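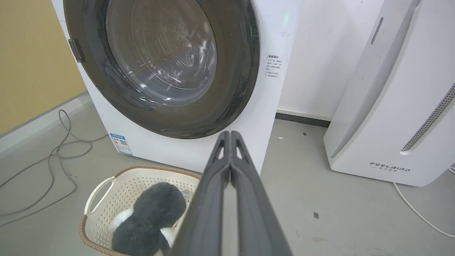 资料库 > 家务与织物 > Uzor 洗涤笔记 > 说明文件

打印本页 | 用电子邮件发送

Uzor 洗涤笔记：数据说明（README）

您好，欢迎来看这份说明。它写得比一般的 README 长一些，请多包涵，我年轻时候写信就是这个毛病，总想把能想到的都先交代清楚，免得别人再来回问一趟。赶时间的话，只读“文件里有什么”和“使用前请知道”两节就够用了，剩下的可以等泡茶的时候慢慢看。

Uzor 是一份关于家庭洗涤的文字数据集，收的是普通人给自己家里的衣服、床单、桌布、窗帘写下的洗涤笔记：洗了什么，怎么洗的，洗完成了什么样子，下次打算怎么办。一共 1,986 条，来自 67 户人家，大多数住在 Flondale，也有一小部分住在河对面的 Fludside。笔记原文有写在挂历背面的，有写在药店赠送的便笺上的，也有手机里打的，后来由我们一条一条抄录、核对，再放进表格里。

最初的念头很小。我母亲有一本硬皮本子，专门记家里那几块绣花桌布的洗法，哪一块的红线会掉色，哪一块不能拧，哪一块熨的时候要垫毛巾，写得清清楚楚，旁边还画了小记号。她去世以后，我照着本子洗了一次，才发现有好些记号我看不懂。那时候我就想，别人家里一定也有这样的本子，或者至少有这样的几张纸片，如果能放到一处，说不定看不懂的地方就能互相对照着看懂了。（那些小记号，后来确实弄明白了一大半，剩下的在文末“还没弄明白的事”里，有兴趣的朋友请帮忙看看！）

一、文件里有什么

主文件是 notes.csv，编码为 UTF-8，逗号分隔，第一行是列名。每一行是一条笔记。各列说明如下：

note_id：笔记编号，从头到尾连续，没有别的含义，请不要按它的大小来推断先后。

household：户号。同一户的笔记用同一个号。户号是随意分的，和门牌、姓氏、街道都没有关系。

place：地点，只有两个取值，Flondale 和 Fludside。更细的地点我们有意没有保留。

season：季节，由写笔记的人自己填，所以会有人把十一月写成秋天，也有人写成冬天，我们都照原样留着。这件事我们商量过很久，最后觉得一个人认为自己在哪个季节洗毛衣，本身也是一种信息。

item：洗的东西，自由填写，例如“外婆的白桌布”“孩子的灯芯绒裤子”“客厅那条长窗帘”。

fabric：织物种类。取自衣物标签，或者由写笔记的人判断。不知道的就空着，请把空值当作“不知道”来处理，千万别当作“棉”。早期有一位朋友把空值统一填成了棉，做出来的结果很漂亮，可惜都得重来。

method：洗法。手洗、机洗、浸泡后机洗、送洗，四种之一。

water：水温，按原文记录。有的写度数，有的写“温的”“手伸进去不觉得凉”，我们没有折算成度数，理由在后面会讲。

note_text：笔记正文，最长 500 字。超过的部分另存在 long_notes 文件夹里，用同样的编号，文件名就是编号加 .txt。

outcome：结果，由写笔记的人自己评的，取值为“满意”“还行”“后悔”和“没写”。

另外还有一个 symbols.csv，是我们整理的手写记号对照表，一行一个记号，带文字描述和我们的理解；以及一个 changes.txt，记每一版改了什么，写得比这份说明还啰嗦。

二、笔记是怎么来的

第一批来自熟人。我先问了自己楼里的邻居，邻居又去问了她们的姐妹和同事，就这么一点一点传开。愿意给的人把原件借给我们，或者自己拍下来寄来，或者干脆坐下来念给我们听，我们在旁边写。念的那一种其实最花时间，因为一讲到某件衣服，往往就要讲到这件衣服是谁的，在哪次婚礼上穿过，后来又改短给了谁。这些话我们没有都放进数据里，凡是涉及别人家私事的，一律拿掉，只留下和洗涤有关的部分。有几段拿掉的时候心里很舍不得。

第二批是在 Flondale 公共图书室门口摆桌子收的。桌上放了一叠空白卡片，也放了几份已经写好的当样子。结果发现一放样子，大家就照着样子写，句子都像了起来。后来我们把样子收走，卡片上只印一句话：“请写一件您洗过的东西。”收回来的笔记立刻就热闹了，有人写了一整面洗帐篷的经过，有人只写了“羊毛。再也不了。”这两种我们都很喜欢，都收在里面。

抄录用的是 Vendilura，一个小小的表格工具，界面朴素得很，好处是每改一个字都会留下痕迹。每条笔记由一个人抄，另一个人对着原件念一遍。两个人意见不一样的地方，用方括号标在正文里，例如“[小苏打？]”。您在处理文本的时候会遇到这些方括号，请不要一删了之，它们就是字迹不清的意思。

错别字一律保留。方言词一律保留。品牌名如果原文提到了，我们用“[某洗衣粉]”“[某柔顺剂]”代替，免得数据变成替谁家说好话或者说坏话的地方。

三、都写了些什么

如果您还没有打开文件，这里先大概讲讲里面的气味，好让您心里有数。

写得最多的是毛衣，这大概谁都猜得到。羊毛缩水的故事几乎每家都有，而且写法惊人地相似：先是一句很平静的“和别的一起放进去了”，接着是一句“拿出来给侄女正好”。关于怎样把缩了的毛衣救回来，各家的办法差别很大，有人用护发素加温水泡，有人铺在毛巾上一点一点往外抻，再用珠针别住，有人说救不回来，别费那个劲，改做茶壶套算了。我们没有给这些办法排高低，outcome 一列里有写的人自己的评价，请您自己去看。

其次是床单和被套。这一类笔记普遍写得短，口气也比较果断，像是给家里另外一个人下的吩咐：“被套要翻过来，扣子扣上，不然袜子全跑进去。”“别跟毛巾一起，毛巾掉毛。”这类句子如果拿去做语言研究，祈使句很多，可能会让您的统计结果有点偏，请留意。

再就是桌布、餐巾和各种绣花的东西。这是我私心最重的一类。绣线掉色的问题，老一辈的人有一套试法，先拿湿的白布在背面角上按一按，看有没有颜色印出来，印出来了就单独用凉水过，过快一点，不要泡。笔记里反复出现一句话，几户人家写得差不多一样，“红的最不老实”。我母亲的本子里也有这一句，读到的时候我在桌子前坐了好一会儿。

窗帘是单独的一门学问。有人拆下来之前会在每个挂钩的位置别一根线，洗完照着线挂回去。有人洗完不等全干就挂上，让它自己垂直，省得熨。后面这个办法我试过，对棉麻的窗帘很管用，对带遮光涂层的那一种请先看看标签。

还有一些笔记是关于机器本身的，门圈擦不擦，洗完门开多久，过滤口多长时间清一次。原先我们想把这些剔出去，觉得它们说的是机器，跟织物没关系。抄到后面改了主意，因为很多人把衣服上的味道、灰点、毛絮都归到这些事情上，剔掉了，前后就接不上了。它们在 item 一列里统一写作“洗衣机”，想排除的朋友可以按这个词筛掉。

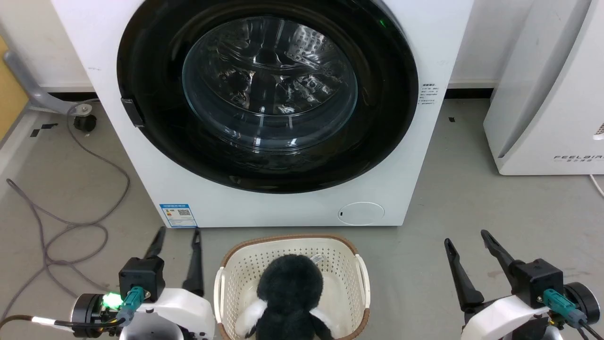
Chantal Sawatzky 读过上一版以后来信说，她觉得水温那一列应该统一折算成度数，不然做比较的人根本没法用；她自己试着折算过几十行，“温的”按一个数，“烫手”按另一个数，也能跑得出图来。她还说，一份数据集要是让每个用的人都各自折算一遍，那就等于有了许多份互相对不上的数据集，到头来谁也没法核对谁的。

她的话很有道理，我回信回了很长，在这里简短地重说一遍。我们没有折算，是因为同一个词在不同人手里差得太远。有一户人家，母亲和女儿都写“温的”，母亲的意思是刚刚不冰，女儿的意思是洗澡水。把这两个词填成同一个度数，看起来整齐，可我没有把握。不过她关于“各自折算”的担心是实实在在的，所以从这一版起，我们多放了一个 water_guess.csv，把折算的办法写明白，谁愿意用就用，不用的也不受影响。文件名里的 guess 是故意留着的，请引用的时候也把它留着。谢谢 Chantal，这个文件里头一稿的折算表就是她给的。

四、使用前请知道

这份数据讲的是人们怎么记，没有办法告诉您哪种洗法最好。愿意写洗涤笔记的人，多半本来就对这件事上心，他们家里的毛衣和别人家的毛衣，命运恐怕是不一样的。请不要拿它来推断一个镇子的人平均多久洗一次床单，我们收到过这样的问题，真的回答不了。

outcome 里“后悔”的比例偏高。人洗好了一件东西通常就叠起来放进柜子，洗坏了才想起来要写下来。图书室门口那一批尤其如此，有一位太太站着写完了，把笔放下，又拿起来，在后面加了个感叹号。

有些笔记里的做法是不安全的，特别是把几种清洁剂混在一起用的那些。含氯漂白剂和酸性的东西（包括醋，包括不少除水垢的产品）混用会放出有毒的气体，和含氨的清洁剂也一样不能混。我们在这类笔记的正文最前面加了“[请勿照做]”四个字，尽力查了，但不敢保证没有漏掉的。如果您要拿这份数据去做问答、做推荐，或者做任何会直接给人家里出主意的东西，请务必再查一遍。

不同户之间笔记的数量很不平均，有的人家给了一整本，有的人家只给了一张卡片。如果要切分训练和测试，请按 household 切，不要按行切，否则同一个人的口气会两边都有，成绩会好看得不像话。

笔记里的旧式织物名称，叫法各家不同。同一种布，有人叫细布，有人叫府绸，有人叫“做衬衫的那种”。fabric 一列照原文写，没有归并。

五、隐私与授权

所有给笔记的人都签过同意书，知道文字会公开。人名、门牌、电话、孩子的学校，都已经去掉。亲属称呼留着，因为去掉“外婆”两个字，有些句子就站不住了。如果您是当初给过笔记的人，现在改了主意，写信来就行，不需要讲理由，我们会在下一版里拿掉您家的全部笔记，并且请已经下载的人跟着更新。这样的信收到过，也都照办了，本页写的条数是拿掉以后的条数。

数据可以自由用于教学、研究和个人兴趣，注明出处即可。商业用途请先来信谈一谈，不一定收钱，主要是想知道您打算拿大家的外婆去做什么。

手写原件不公开。大部分已经还给各家，少数几家说不要了，让我们留着，现在收在一个防潮的盒子里。

六、引用方式

请写作：Sylvie Morin 等，《Uzor 洗涤笔记》，第 4 版，Flondale，2024年4月23日。

如果只用了记号对照表，请注明“记号部分”，那一部分花的力气不比正文少，做的人也高兴看到自己的活儿被单独提起。

七、这一版改了什么

新增 water_guess.csv，原因上面讲过了。

season 一列里有几处把“春”抄成了“舂”，改过来了。这个错是一位读者用放大字号读的时候发现的，我们自己看了许多遍都没看出来。

“灯芯绒”和“灯心绒”都保留。有人来信要求统一，我们想了想，还是按原文。

long_notes 文件夹里补回了一篇洗羽绒被的长笔记，上一版打包的时候漏掉了。那篇写得极好，从晾在哪根竹竿上讲起，讲到怎么把里面结成团的绒一点点拍散，要拍好几天，中间还下了一场雨。推荐您读一读，哪怕您家里没有羽绒被。

八、还没弄明白的事

记号对照表里还有几个记号没有定论。一个是圆圈里带一点，有三户人家用过，位置都在亚麻的东西旁边，我们猜是“趁潮熨”，可是其中一户又在同一条里用文字写了“趁潮熨”，那圆圈就多出来了。另一个是像小梯子一样的两竖几横，只在 Fludside 的笔记里见过，问了几位年纪大的住户，有说是平铺晾的，有说是晾在架子上的，两位还为这个在电话里争了一阵，到现在也没有个说法。

还有一个词，“过三道光”。从上下文看是漂洗的意思，可是“光”字从哪里来的，谁也讲不出。如果您的长辈这样说过，请一定告诉我们，顺便问问是哪个地方的话。

来信请寄 Flondale 公共图书室，信封上写 Uzor 就能转到。寄原件的朋友，麻烦用硬一点的纸板夹着，上回有一张便笺在路上折成了小方块，展开以后正好断在“千万不要”四个字后面，至今不知道那件衬衫千万不要怎么样。

Sylvie Morin

打印本页 | 用电子邮件发送

本网站使用 Cookie 来记住您的语言和字号设置。继续浏览即表示您同意我们使用 Cookie。接受 | 管理设置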